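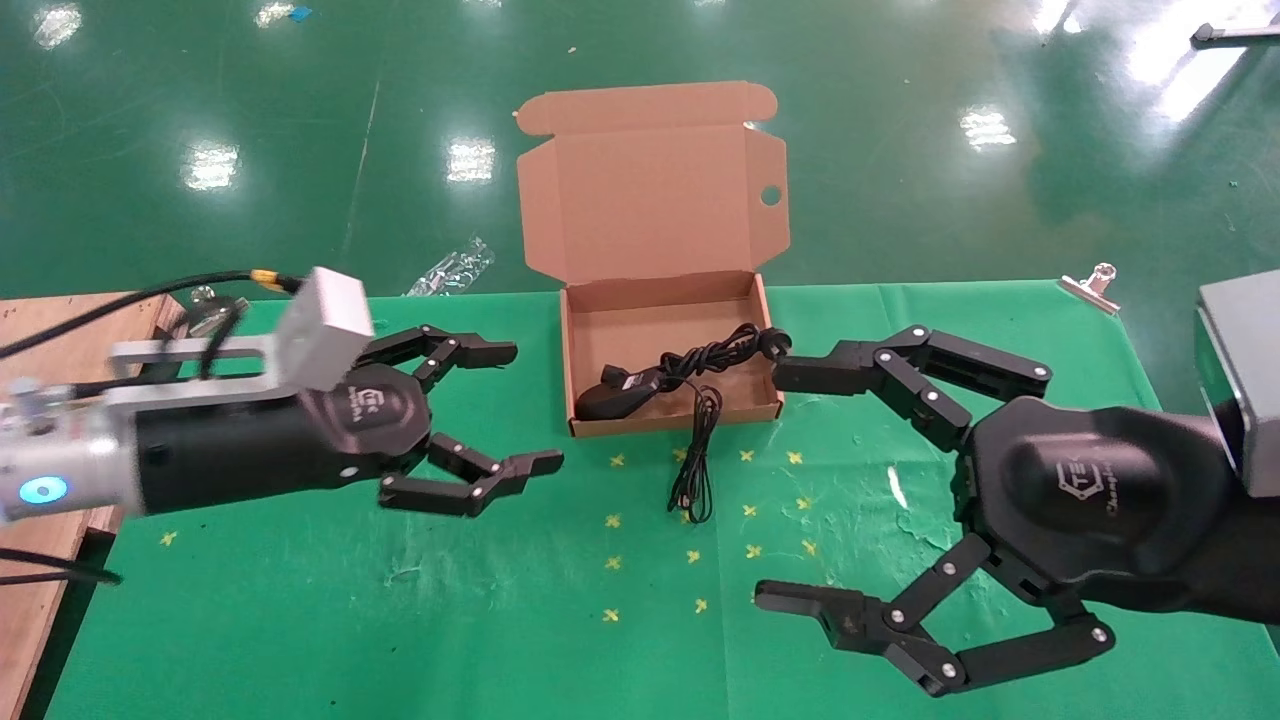

Unit 6: Packing Flexible Leads and Adapters in Mailer Boxes

6.1 Scope

The unit covers the hand-sized, one-piece corrugated mailer with a hinged lid and tuck flaps, used for a single lead or for a lead with its charger or adapter plug. Rigid goods were dealt with in Unit 4. Drums and reels are outside the module.

Two properties make a cable awkward to pack. It has stored bend, so it opens out when released, and it has loose ends, so part of it can be outside the box while the rest is inside. Figure 1 shows the second condition: the coil and plug are in the tray, but a length of lead runs over the front wall and hangs in a loop on the green cloth. For the purposes of this course that box is graded "open, not seated". It must not be closed in that state.

6.2 Terms

Tray: the lower part of the mailer, with four walls and a base.
Lid: the hinged panel. It stands upright behind the tray during filling.
Tuck flap: a flap on the edge of the lid that goes inside the tray wall on closing.
Coil: the lead wound in turns of similar size.
Tail: any part of the lead not taken up in the coil.
Overhang: tail lying outside the tray wall.
Seated: coil, tail and plug all below the top edge of the wall, with no upward pressure on the lid.

Students often confuse tail and overhang. A tail inside the tray is acceptable if it is seated. Overhang never is.

6.3 Work surface

A cloth or mat over the table stops the tray sliding and makes a dark lead easier to find if the cover is a contrasting colour. Green is common. Place the box towards the back of the cover with the hinge furthest from the packer, and leave the area in front of it clear for the tail. Empty product bags should go straight into the waste sack. They are not to be left on the floor behind the table.

6.4 Sequence

1. Open the lid fully and fold it back until it stands without support.
2. Check the tray base for flaps or scrap board.
3. Wind the lead. Do not wind tightly at the point where it enters the plug.
4. Put the plug in a front corner, pins facing the wall if the pins are fixed.
5. Lower the coil beside the plug.
6. Bring the tail in over the front wall and lay it on top of the coil, following the direction of the turns.
7. Press once with the flat of the hand and release. If the coil rises above the wall, take it out and rewind.
8. Tuck the side flaps, then the front flap.

Step 6 accounts for most of the faults in the practical. The usual error is to push the tail down between coil and wall, where it springs out again as the lid comes over.

6.5 Several thin cables together

Thin cables handled as a group behave differently from one coiled lead. They cross and catch, and lifting one lifts the others. Hold the whole group above the tray and lower it in one movement, keeping the hanging parts inside the walls. Do not try to separate a tangle over the box; put it down on the mat and separate it there.
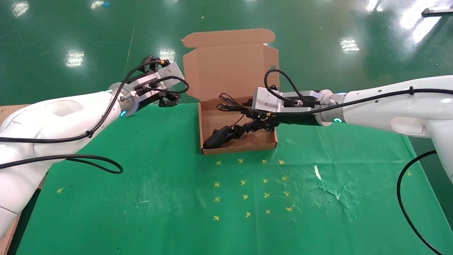 Fig. 2. Tangle of thin black cables held over the open box.

If the packing list calls for separate items, a tangle is a reject even when it fits. If the list calls for a mixed set, it may be packed as a group, provided that no end stands above the wall. Ties are fitted before boxing where the order asks for them - see the Rasitz sheet for the tie positions.

6.6 Practical exercise

The exercise uses the Kullex training order, line 656. Each student packs six mailers, four with one lead and adapter, two with a group of thin cables. Gross weight must not exceed 400 g for any box. Record the following on the Usmani form:

- box position and state of lid before filling
- position of plug
- overhang before closing, yes or no
- number of rewinds
- result of the press test

A box closed with overhang scores zero for that box, whatever the rest of the record says. Boxes may be reopened once. Torn tuck flaps are entered as damage and the mailer is replaced from stock.

6.7 Points for revision

Define "seated". State why the press test is done before any flap is tucked. Sketch a tray in plan with the plug, coil and tail in their correct places, and mark the hinge side.

Previous unit Next unit Module index Glossary Forms Print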